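Okay, a small thread about walking to work on my Dutch vocabulary, which I promised my sister-in-law I'd write up back in July and then very much did not.

Some background! My husband's family is Dutch, I married in at 52, and for years I got by on please, thank you and the word for cheese. Then his uncle Jasper Visser came to stay and I couldn't follow a single one of his stories, and they were clearly good ones, going by the table.

So I started with flash cards. 100 of them in a shoebox, in my nicest handwriting, and I would sit down after supper with a cup of tea and be asleep before I got through the kitchen words. My brain does not want to learn anything in an armchair, bless it.

What finally helped was taking 5 cards out on a walk. Only five. I read one, put it back in my pocket, and say it out loud until I get to a bench or a mailbox or whatever comes next, and then I go on to the second one. Yes, people hear you. They get used to it, and one lady with a beagle now says goedemorgen to me.

I do 60 minutes if my knee is behaving and less if it isn't. Mornings are best, before the day has filled my head up with dentist appointments and who needs picking up from where.
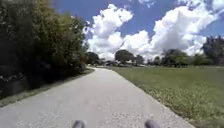 The other thing I'd say is to put the words into silly sentences right away, even wrong ones. "The spoon is angry at my aunt" has stayed with me for months, and I couldn't tell you one thing from the grammar chapter I read that same week (I did read it, twice, with a highlighter).

And go back over the old cards! I keep 2 stacks, the ones I know and the ones I only think I know, and the second stack is always fatter than I'd like. Gezellig went back and forth between them all spring.

Jasper called last night, by the way, and told me the one about the goat and the church bell. I got most of it. I laughed in the right place and then had to ask what a klepel was. It's the clapper, the part inside the bell. New card for tomorrow.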